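Recording sorting demos your policy can learn from

Cotico how-tos, part 2
Written by Nayara Damasceno

You have an arm, a teleop rig and a strong feeling that sorting snacks should be easy. Hold on to that feeling. It usually lasts until the first evening of review.

This page covers collecting demonstrations for a pick-and-place sorting task. I assume your cameras are already calibrated and you can drive the arm without hitting the wall. If you can't, part 1 is waiting, and so is the wall.

Mark the bins

Use identical bins and give each one a symbol. We draw ours by hand: triangle, square, circle. Matching bins force the model to read the symbol. Give it a red bin and a blue bin and it will learn red and blue, then look very smug about it.

Draw with a thick black marker, low on the front face, and fill the shape in. Thin outlines vanish once the camera stream is squeezed down. Your drawing doesn't have to be good. Kelechi Ugwu's triangle looks like a haystack and has trained three models.

Set up an episode

Put one target item on the table and leave a few things in the bins. Demos that always begin with empty bins give you a policy that panics at the sight of a wrapper. Vary how full they are, too.

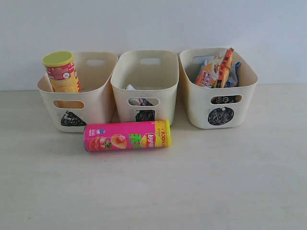
Reading time: 2 min

A chip can lying on its side is a mean little target, so record plenty of them. Turn the can a bit between episodes, and sometimes park it so it hides part of a symbol. Nudge the bins as well. A row that's perfectly straight every time is a row the policy will insist on forever.

Record

1. Type the instruction before you touch the controls: "put the can in the circle bin." Written afterward, it describes whatever you happened to do.
2. Start in Skutard and wait for the green light.
3. Move at one steady speed. Pausing to think gets recorded as a skill.
4. Let go, back off, stop recording.
5. If you fumble and recover, keep it and tag it "recovery." If you fumble and swear, mute the audio track.

Do 15 episodes, then swap operators. After that, people get creative.

Review

Watch everything at double speed and throw out any episode where the instruction and the bin disagree. Our first batch had 83 episodes and we kept 8. Kelechi had been calling the square "the circle" since lunch.

Export from the File menu. Don't rename the folders.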